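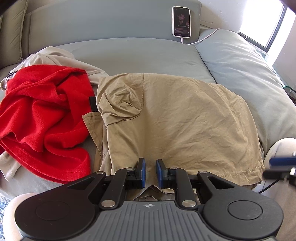
Clollard Home Notes - Issue 40

About us

Clollard. We come to your house and deal with the clothes. Wash, dry, fold, put away. Also the sofa, the chair in the bedroom, the end of the bed, wherever the clothes have been living. Small firm, two vans, office over the paint shop on Mugo Street.

Page rewritten Wednesday, November 6, 2019. The old one still had last year's prices on it, sorry if you called about those.

How we got going

Kanini Athumani started it in February with one van and her sister's steam iron. Plan was ironing only. First few customers all asked the same thing - could she do the pile too, the stuff that never made it to the basket. So she did the pile. By summer the pile was most of the work and the ironing was extra. Still is.

Dennis Ndung'u joined to drive and ended up the fastest folder we have. Emmanuel Shirima does bookings and most of the phone. Mutua Mutiso looks after delicates, wool, anything with a label you can't read. Kipchumba Nzioka is part time, evenings, and does the repairs (buttons, hems, zippers if they're not too far gone).

What we do on a visit

Sort first, always on the spot where the clothes are. Moving a pile to another room just makes two piles. Colors one way, lights the other, anything to be asked about goes on the arm of the couch. Reds get their own load unless you tell us they've been washed plenty. Pockets get checked. Coins and reciepts go in a bowl by the door.

Folding is done to fit your drawers, not ours. Show us one shirt folded how you like it and we'll match the rest. Hangers - bring your own or we have wood ones, up to 100 in the van most days.

We don't touch phones, chargers, papers, or medicine. If something like that is sitting in with the laundry we work around it, and you can move it when you're ready.

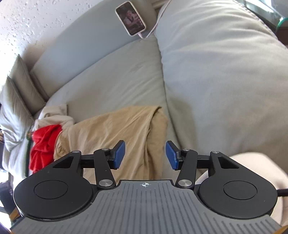 Sofas are a bigger part of the job than we expected. Most living room calls are a sofa call really. Clothes come off, cushions get lifted, crumbs and socks come out from the sides, seat gets brushed down, then everything back. Throw pillows go last, up against the arm, one behind the other like the pair on the gray-green one. Anything white or pale that's been lying there gets picked out early and kept away from the darks. If we can't tell a shirt from a pillowcase until we shake it out, well, that happens every day, we shake it out. Pillow covers can be washed if they unzip. Fixed ones we brush only.

Prices

First visit is $40, that's for looking at everything and doing one full load, start to finish. After that it goes by the hour, Emmanuel will quote you. No contract. Cancel by noon the day before please, Dennis plans the route at lunch.

Area

Everything between the river and the Zurketti building, plus the Platex apartments on the hill. Outside that, ask. We sometimes say yes if there's another stop near by.

Getting hold of us

Phone is best, mornings. Front desk is shut Mondays but the vans are out. Leave your name, your street and how many people live in the house, and Emmanuel calls back the same day. If there are stairs and no elevator tell him that too.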